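Ask for the recipe, then write it down properly

My aunt made a ginger loaf for every family gathering I can remember. When she died we found the recipe on the back of an envelope. It said flour, butter, treacle, ginger, 2 eggs, "bake till done". There were no weights, no tin size and no oven temperature. Four of us have tried it and we have four different loaves.

I think people who cook for others should write their recipes out in full, and hand them over when asked. I know plenty of good cooks who disagree. Beathag Drummond, who lived next door to us in Alva for years, would give you a plate of her cheese scones but never the method. She thought a recipe given away was worth less. I liked her scones and I still think she was wrong. Her daughter-in-law now buys scones from the supermarket.

The usual defence is that real cooking is done by feel. There is some truth in that. You can't put the exact stiffness of a dough into words, and flour does behave differently from one bag to the next. But the person who cooks by feel has made the dish many times, and the person asking has made it never. Give the beginner 400 grams of flour and a sensible temperature and they will get something close enough to adjust. Give them "a few good handfuls" and they will give up after the second go.

Weights matter most in baking. Cups are fine if everyone in the family owns the same cup. My mother used a blue one with no handle, and every cake she wrote down was measured in it. It got broken in a house move. I have since worked out that it held less than a standard cup, which explains years of dry sponge on my part.

Then there is the matter of what gets left out. Callum Imrie gave me his fish pie on a printed sheet, very neat, and it was watery three times running. I rang him. He said well, obviously you drain the leeks. It wasn't obvious to me. I don't believe he held it back on purpose – he had done it so often that he no longer thought of it as a step. The cure is to have somebody else cook from your page while you sit in the kitchen and keep quiet. Write down every question they ask.

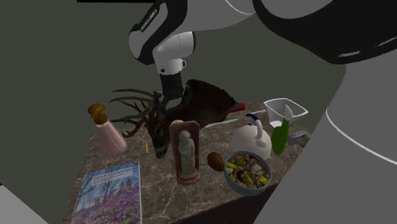
Deer head and robotic arm over a marble-patterned table. Computer render.

I would also put the failures in. A line such as "sinks if you open the door early" is more use than a paragraph about how much the children love it. Put the date on it too, and the name of whoever gave it to you.

As for keeping them, I don't much care how it is done. I have 70 or so index cards in a biscuit tin, and my sister types hers. What I would not do is leave them all on one phone.

I am still working on the ginger loaf. The last one, in June, was near enough in flavour but too pale, and I think she must have used black treacle and a smaller tin. I have written that on the card.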